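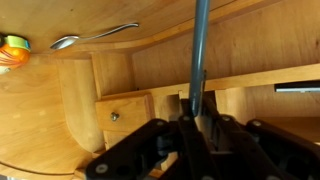
Page 46

Section 2. Clearing and Resetting the Desk

Read this section before the roll-top desk is put back in daily use. It covers the writing surface, the cubbyholes and the lamp. Waxing and repairs to the slats are in the Clenduren finish guide.

Before you start

A metal spoon left on bare wood can mark the finish if it has food on it. Lift spoons straight up, and do not slide them across the grain.

1. Switch off the lamp and unplug it at the wall.
2. Follow the cord from the lamp to the edge of the desk. Free it from anything it is caught on.
3. Take small items off the writing surface. Pens go in the narrow slot. Toys and silverware leave the desk.

CAUTION: Do not lower the roll-top with a cord lying across the desk. The front edge can pinch it.

4. Wipe the wood along the grain with a soft cloth, slightly damp. Dry it right away.

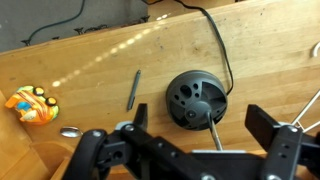

5. Set the lamp on its round base, well back from the front edge. Point the shade down at the work area.
6. Run the cord off the desk by the shortest path and keep it out of the way of the chair.
7. Clear the top of the roll-top. Books may be shelved in the wide compartment if they fit flat. Shoes should not be kept on the wood.
8. Put small boxes on the upper shelf of the cubby and the remote control on the lower one.
9. Hold the handle and raise or lower the roll-top slowly. If it sticks, stop and look for something in the track.

NOTE: Open the small drawer by its brass knob. Pull it straight out. Pulling to one side wears the runners.
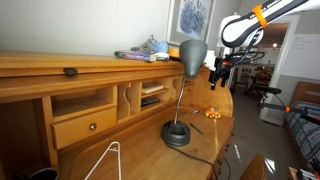 Fig. 104. Roll-top desk with gooseneck lamp, before clearing.

10. Plug the lamp in and test it. Push the chair in when you are done.

If the roll-top still sticks after the track is clear, see page 100. Replacement knobs are listed under Iriswood in the parts pages.

Text: Letay Wubshet. Checked by Kidus Fikre.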